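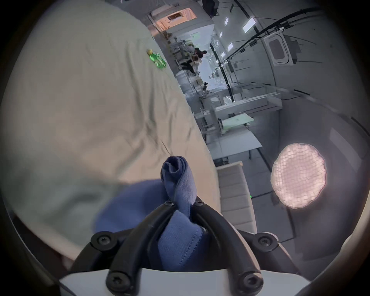 The Trenden linen swap is back this October, and I for one have been clearing shelves for it since breakfast! If you missed the last one, it's the day the old Gulyás dry cleaner on the corner opens its doors and everybody in the neighborhood drags in the bedding and towels they're sick of and goes home with somebody else's. Small stuff counts too, so anything along the lines of that bunched-up blue thing with the stitched seam can go in the odds and ends bin, which is where I always find the good rags.

Jonalyn Dalisay is running it again and she tells me 2,083 pieces changed hands last time. She's hoping for 3,000 this year, and she has more tables to do it with (the long ones from the Plemton school cafeteria, if you remember those). Doors open at 10 in the morning and close at 6, and you can drop things off the evening before if you call ahead.
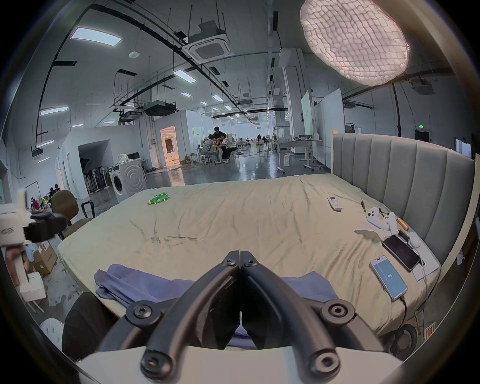
A few changes to know about. Sheets need to be folded with the size pinned on, please, after the great twin-or-queen mess last fall. Pillows are out this time, and so are electric blankets. Levente Lengyel will be at the back with his sewing machine doing quick hems for a couple of dollars, and Zoltán Erdős is bringing coffee and those poppy seed rolls that were gone by noon.

Whatever is left over at closing goes to the animal shelter on Nilano Street, who want towels more than anything. I've got two bags by the door already and my eye on a quilt.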